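Matt or gloss? Choosing a finish for the railings on Espinoza Street

Design and Materials, second-year project
Reinaldo Teixeira and Edivaldo Coutinho
Handed in 11/04/2023

Background

The railings along the lower side of Espinoza Street run from the bus stop to the gate of the old Grudar warehouse. They were last painted in a dark gloss and most of that paint is now chipped, mainly along the top rail where people lean bikes and bags. The street association plans to repaint them in August and asked our course whether a matt paint would look tidier for longer. Edivaldo took the wear tests and Reinaldo took the street survey. We wrote the report together, apart from the section on edges, which is Reinaldo's.

We did not look at rust protection. The primer has already been chosen and will be the same under either paint.

What we tested

We used two paints. The first was a gloss made by Zitel and the second was a matt made by Stulitz. Both were mixed to a dark green, as near to each other as the shop could manage. They still did not match very well. The matt looked greyer in the tin and greyer again on the metal, and we come back to this under problems.

We cut 13 pieces of flat steel from the same bar, cleaned them with white spirit and gave each a coat of primer. Six were then painted with the gloss and six with the matt, two coats each. The last one was left in primer so that we had something plain to compare with. All of them were left in the workshop store for a week before we touched them.

Rubbing test

Each painted piece was clamped flat and rubbed with a pad of canvas under a fixed weight, to stand in for sleeves and bag straps. We did 3000 strokes on every piece, using the cranked arm that is bolted to the end bench. It slips if the wing nut is not tightened between runs, so one gloss piece had to be done twice. We left the first result out.

The gloss went dull where the pad passed and stayed shiny on either side. From standing height this showed as a clear stripe. The matt did the opposite and became slightly shiny in the rubbed part, which we had not expected. The shiny patch could be seen from low down with a window behind it but was hard to find from above.

Knock test

For knocks we dropped a steel bolt down a length of pipe on to each piece. Neither paint cracked on the flat. On the corners both lost small flakes, and the gloss flakes were larger. Wiping the pieces afterwards was easier with the gloss – the matt held on to dust and needed a damp cloth and then a dry one.

Street survey

Reinaldo stood at the bus stop on two afternoons with one rubbed piece of each paint and asked people which looked in better condition. In all, 47 people answered. Most of them picked the matt. Several picked the gloss and said it looked cleaner, and a few could see no difference. One man wanted to know why the railings could not go back to white. We wrote his comment down but did not use it.

The light was overcast both times. On a sunny day the answers could easily have been different.

Edges

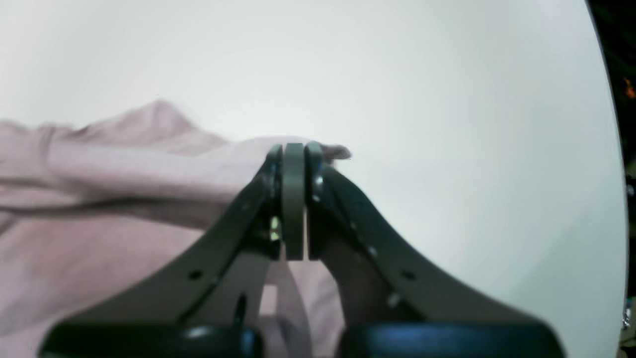
A dark matt paint does not make metal look completely flat, and our railings have a lot of narrow edges, so we had to think about this separately. On the broad side of a bar very little light comes back to the eye and the colour looks the same all the way along. The edge is another matter. The two angled arms in the photograph are a matt, dark greyish green, close to our Stulitz mix, and their outer edges still pick up a faint line of light. The finish on them is slightly worn as well, and they look even and dull all the same. On a gloss bar the line along the edge is much brighter, so a chip there breaks it up and the eye goes straight to the gap. We checked this with the knocked pieces by holding them under the desk lamp and turning them slowly. The chips on the gloss corners could be picked out from across the room.

Problems

The difference in colour between the two paints bothered us. Some people in the survey may simply have liked the greyer one. We should have asked for a test pot of each before buying full tins. A week of drying may also be too short for the gloss, according to the back of the tin, which we read properly only after the rubbing was done.

Our pieces were flat and the railings are mostly round bar with a flat top rail. The results apply best to the top rail.

Recommendation

We suggest the matt paint for the top rail and uprights. The gate section by the warehouse gets muddy and is washed more often, and gloss would be easier to keep clean there. The leftover matt is in the store on the lower shelf, enough for touching up one length of rail.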